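About Vatstead

Vatstead is a small weaving and hand-dyeing school, and we love what we do! We teach people to dress a loom, throw a shuttle, dye their own yarn and, sooner or later, cut something off the loom that they made from start to finish. Most of our students arrive never having touched a heddle. A few arrive with a loom they inherited and haven't dared to unfold.
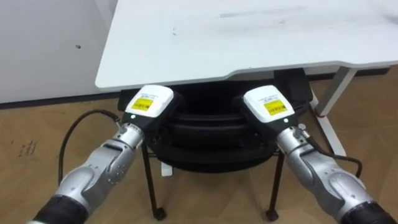
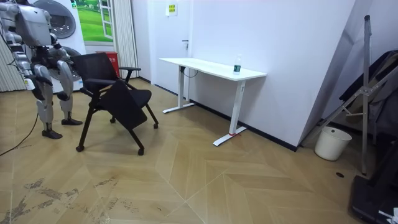 Two views from indoors.

How it started

Soledad Lorente learned to weave from her aunt, on a rigid heddle loom with a cracked side and a replacement dowel cut from a broom handle. She took it everywhere, including (she will tell you this with some pride) on a nine-hour bus ride. When friends began asking her to show them how, she borrowed a second loom, then a third, and the lessons outgrew her kitchen pretty quickly. Araceli Calvo was in that first kitchen group. She'd been dyeing wool with onion skins and black walnut hulls for years, mostly on a camp stove on her back steps, and the two of them got talking about color and more or less never stopped.

The school opened in September with a Saturday sampler class, and we still teach that same sampler today. It's narrow, it's plain weave for the first few inches, and then you go wherever you like: a bit of leno, some rya knots, a stripe of something fuzzy you found at the bottom of your bag. We have seen bread ties woven in. They looked great!

What we teach

Rigid heddle weaving is the heart of it. Beginners can be weaving on their first morning, and there's a surprising amount you can do with one heddle and a pick-up stick once you've got your edges behaving. (They will behave. Give them a scarf or so.)

Four-shaft weaving comes next for those who want it. Nuria Sotomayor teaches this one, and she's a twill person through and through — herringbone, broken twill, undulating twill, all of it. She makes you plan your project on graph paper before you wind a single thread, and her students grumble about that right up to the moment they find a threading mistake on paper instead of on the loom.

Dyeing is Araceli's, with Vega Pacheco teaching the indigo sessions. Vega's samples are filed by number of dips, on little cards, and you are very welcome to go through them as long as you put them back in order. We dye wool, cotton and linen, and we talk a lot about mordants, more than you might expect to enjoy.

Beverley Ruddock looks after finishing, which covers twisted fringe, hemstitching, wet finishing and sewing with handwoven cloth. If you have a length of fabric sitting in a drawer that you're too scared to cut, bring it to Beverley. She has very good scissors and a calming way of saying "right, then."

Class size and looms

Classes are capped at 6 students with 2 teachers, so you won't be sitting with a tangled warp waiting for your turn. Looms are provided for every class. If you'd rather bring your own, do! We like meeting other people's looms, and we're happy to look over an old one and tell you what it needs, even if you don't plan to take a class on it.

The Kusell warp

This is our long-running group project and we're a bit silly about it. The Kusell is a single continuous design, woven in sections, that every student adds to before they finish a course. The sections are joined by hand and rolled up between showings. At the last measuring it had 3,724 inches of cloth in it, and the early parts are wonderfully wobbly. You can pick your own weft from the leftovers basket, and you sign your bit with a small cotton tag at the selvedge. People come back years later to find theirs.

Yarn

We dye two yarns of our own for use in class. Montes is a wool with plenty of bounce, good for scarves and blankets and very forgiving of uneven tension. Fulus is a cotton, smoother and firmer, and it's what we use for towels. Students can take home leftover skeins in either one, in whatever colors came out of the pot that week. We do write the recipes down, but Araceli rounds up, so no two batches are quite twins.

Coming to visit

Drop in and try a few rows before you sign up for anything. Wear sleeves you can push up, and leave dangly bracelets at home, they catch on everything. If you're coming about an indigo session, old shoes are a good idea too.

Questions about levels, or whether your loom will fit a certain project? Ask Nuria. She'll probably want to see your graph paper.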